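How do I keep a standing desk from taking over my living room?

Posted 8/22/21 in Home & Apartment, Osville

We just moved into a one-bedroom and I'm so happy with it, but the only spot for my desk is in the living room, against a bare white wall. I work from home and eat dinner six feet from my keyboard. Has anybody made this feel like a home and an office too? I have $275 to spend and I'm allowed to drill.

TrostlowTess

Renato Belmonte
Oh, you can do so much with that budget! Start with the stuff on top. I keep one shallow basket on my desk and at the end of the day everything goes in it (mail, chargers, the notebook, my glasses) and then the whole thing goes on a shelf in the closet. Takes a minute and I love it every single time.
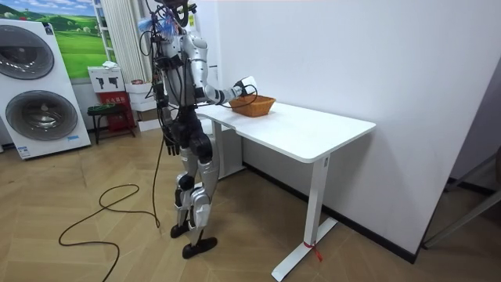
Then do the wall. A long picture ledge above the desk makes it look like you meant it to be there! Check how high the desk goes before you drill, though. I put mine up with the desk lowered and had to move it the next morning. Put a warm lamp at one end and turn off the overhead after work. Oh, and get a rug under the couch but leave the desk on bare floor, so the room splits into 2 zones.

usen_park
get a folding screen. done

Marnie in Nazarenko
Seconding the lamp! I'd add felt pads under the desk feet if you have wood floors, and a cable tray that screws to the underside. Mine still had one cord hanging down until October, when I finally bought a longer power strip.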